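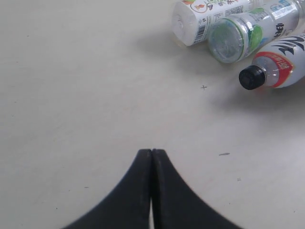

Speaker notes - Nii Sarpong
"A gripper, a table and too many bottles"
Tosside shared workshop, Aug 22, 2021

Slide 1. Leave it up while people find chairs.

Hi everybody, I'm Nii, I have the bench by the back window and I'm the one who keeps taking all the M3 screws. I'm going to talk for twenty minutes or so about the arm I've been building, which is called Jorum, and mostly about the hand end of it, because that's where all my evenings went.

So this is what Jorum sees. Little camera at the wrist, looking out past the fingers. The black things at the bottom are the fingers, closed, nothing in them. Up in the corner are three drink bottles on their sides, and the job is to go over there, pick one and put it in the crate. That's it! That's the whole project. (Pause here, Bianka says I rush this bit.)

Please look at how much bare table there is between the fingertips and the nearest bottle cap. When I started I thought the picking up would be hard and the getting there would be easy. I had that backwards for most of the winter.

Slide 2. The fingers

These are version 2. Version one was straight, two flat paddles, and it was fine on boxes and hopeless on anything round. A bottle would just squirt out the front and roll off the table. (Do the noise.) So now they curve, and the tips meet at the top in a blunt point. Look low down on the first slide and you'll catch a sliver of table between them, down near the bottom. They touch at the tips and open up a bit toward the base, and I like that, it gives a neck somewhere to sit.

The fine ridges on the inner faces were Bianka Barta's idea. I wanted to glue on foam. She said try ridges first, and I was grumpy about it for a week, and then I tried ridges. Pass the spare pair around now - and please give them back, each one is a long print and I only have the one set.

Slide 3. The camera

Mounting it at the wrist means it goes wherever the hand goes, so I never have to work out where the arm is compared to some camera on a pole. Nice. The price is that you lose things. Flip back to slide 1 for a second. All three bottles run out of the picture. The white one with the little colorful shapes on its label, you don't get its cap at all. The clear one next to it, same thing, we've got the base and then it's gone off the top. The only cap in view is the black one on the nearest bottle.

My first version of the software went looking for caps. You can guess how that went. Two bottles out of three it would've driven right past, very confident.

What it does now is look for bottle-ish blobs, make a bad guess, move a little, look again, make a less bad guess. Small steps. It's slow and a bit embarrassing to watch, but it gets there a lot more often than the clever version did.

Slide 4. Shadows (people always ask)

Yes, shadows. Look under the bottles, there's a big soft gray patch spreading down across the table. To you and me that's obviously a shadow. To Jorum back in October it was obviously a fourth bottle, a large gray flat one, and it wanted that one the most.

I tried moving the lamp. I tried two lamps. In the end I saved 2864 pictures off the wrist camera and sorted them by hand, shadow or thing, with the radio on. Would I do it again? Probably, but I'd start with 800 and see how far that got me. The last couple thousand were me being stubborn.

Slide 5. The table

Plain pale top, and it's got its marks. If you've got good eyes there's a tiny dark cross between the fingers and the bottles, and a short gray smudge closer to the right finger. Specks here and there too. I mention it because I had a filter that threw away anything small and dark, and I was very proud of it, and then it threw away a black cap. Be careful with filters!

Slide 6. Numbers

Last full run was 142 tries. I've put the log on the workshop drive, folder called Filley, so you can go and read the misses yourselves. The clear bottles are the worst. Don't read the table out loud, just let them look.

Slide 7. What's next

New wrist joint, the current one has slop in it. Then Prata, the second arm, if I can get the motors cheap. Bianka wants it to handle cans and I keep saying bottles first.

Questions. If it's quiet, ask who has a spare 12 volt supply, I really do need one.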